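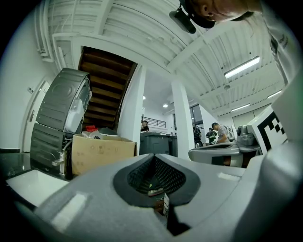 I have blond eyebrows. In photos I look like a thumb with eyes, so over the years I have tried pencils, pomades, two kinds of gel and one very regrettable at-home dye. The Vostia brow tint kit is the first thing I've bought a second time, and a few of you asked for a proper review after I mentioned it in May, so here goes.

The kit comes from Zillari and you get a tube of tint, a little bottle of developer, a mixing dish, an angled brush and a spoolie. I bought the light brown. It also comes in a taupe and a dark brown that my friend Annelore Tiedemann uses, and on her it looks great (on me it would look like a costume).

You squeeze out a bit of tint, add 3 drops of developer and stir until it looks like cake batter. The instructions tell you to do a patch test two days ahead. Please do it! I skipped it with that other dye and had itchy red lids for most of a week. Then you brush the tint on, wait nine minutes, and wipe it off with damp cotton. My first try was a bit timid, I wiped at five minutes and got basically nothing. The second time I set a timer and left it alone, and wow, I had eyebrows.

Color first. It's a cool brown, no orange at all, and that was my big worry. Right after wiping it looks strong – I mean really strong, I wore a hat to the grocery store – but by the next morning it had softened to something I'd happily pay a salon for. The stain on the skin was gone by day four, and the hairs themselves held their color for a bit over three weeks. I wash my face twice a day and swim on Wednesday evenings, so your mileage may be better than mine.

Now the grumbles. The brush is awful. It splays out the moment it gets wet and you can't get a clean tail with it, so I use an old Haberkorn liner brush instead and the difference is huge. The cap on the developer leaks if you store the bottle on its side, and I have a ruined makeup bag to show for it. And the leaflet is printed in tiny gray type that I had to take over to the window to read.

I did try the Gokwood one too, mostly for comparison. It's creamier and easier to spread, but it faded on me in a week and had a reddish cast by the end. If you have warm coloring you might love it. I went back to Vostia.

Is it as good as having them done? No. Till Harms, who has tinted my lashes for ages, can shape as he goes and I can't. But for the weeks between appointments, or if you just want to wake up with a face, I think it's a really good buy. I'd give it four stars out of five, and the missing star is all brush.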